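**Ticket: hand guiding cell 2, arm drifts when released**
Opened by: Jintana Thepsuriya
Status: open, waiting on Kazimír

Arm sinks after hand guiding. Let go near the far edge of the mat and the wrist drops 12 mm before it holds. Limit in our Cusier work rules is 5. Happens every time with the jeans task, less often with towels.

Tried so far:

- restarted controller, no change
- payload setting was still the old gripper's. Fixed, drift down from 31 mm to 12
- speed cap in teach mode checked, 200 mm/s, ok
- e-stop test, ok

Rule 4 says no teaching until drift is inside the limit, so folding runs are on hold. Replay only, everyone outside the tape.
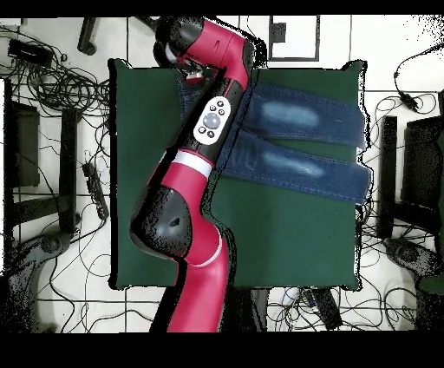 Second thing — cables. Rule 9 wants a clear walkway on both sides of the cell and power strips off the floor. We fail that one too. Not the cause of the drift but I'm not signing the sheet with it like this. Need clips and one long tray, asked Firnex for a price.

**14:10, Kazimír Kopecký**
Do the joint zeroing again, cold, before anybody touches payload. Write down the numbers BEFORE and after, last time we only had after. Also who changed the gripper without a ticket? That's rule 2.

**15:40, Jintana**
Zeroing done. Elbow was off, the rest fine. 25 releases at the far edge, worst one 6 mm. Closer but still over. Leaving the hold in palce.

Gripper change: was me, in May. Will add the missing ticket.

**16:05, Kazimír**
Ok. Check brake on the elbow tomorow, I'll bring the gauge. Keep teach mode locked untill then.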